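# Checking the wrist cables on the Letport two-arm table

Updated November 2023, Kwaku Tetteh

Do this every 2000 cycles, or sooner if an arm stutters when it lifts cloth. You need a 2 mm hex key, cable clips and a marker.

1. Park both arms and switch off at the Skinner supply. Wait 20 seconds.
2. Check that the rail clamps are tight. A loose rail feels a lot like a bad cable, so rule it out first.
3. Follow each cable by hand from the base to the wrist. Feel for flat spots and nicks, mostly where it leaves a clip.
4. Bend the wrist through its full travel. The loop should open and close freely. If it pulls straight, undo the nearest clip, feed some slack toward the wrist and clip it again.
5. Mark the cable at the clip so you can see later if it has crept.
6. Power up and wait for a green light on both wrists. No light usually means the plug at the shoulder isn't seated.
7. Load the Zillus fold program at low speed and run it with one soft garment.

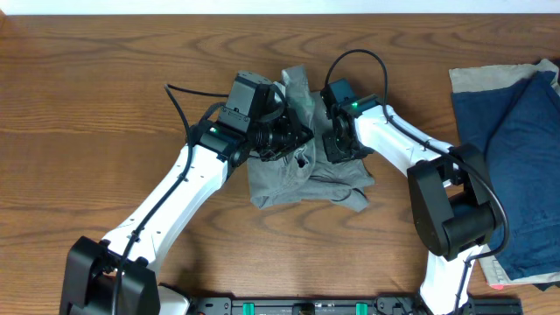 *Both grippers at the gray garment, wrist lights green, cable loops standing clear above the wrists.*

Watch the loops when the grippers come close together. If they touch, shorten the left one first and repeat step 4.

Spare cables are Rondstead part 87. Next full swap is in December.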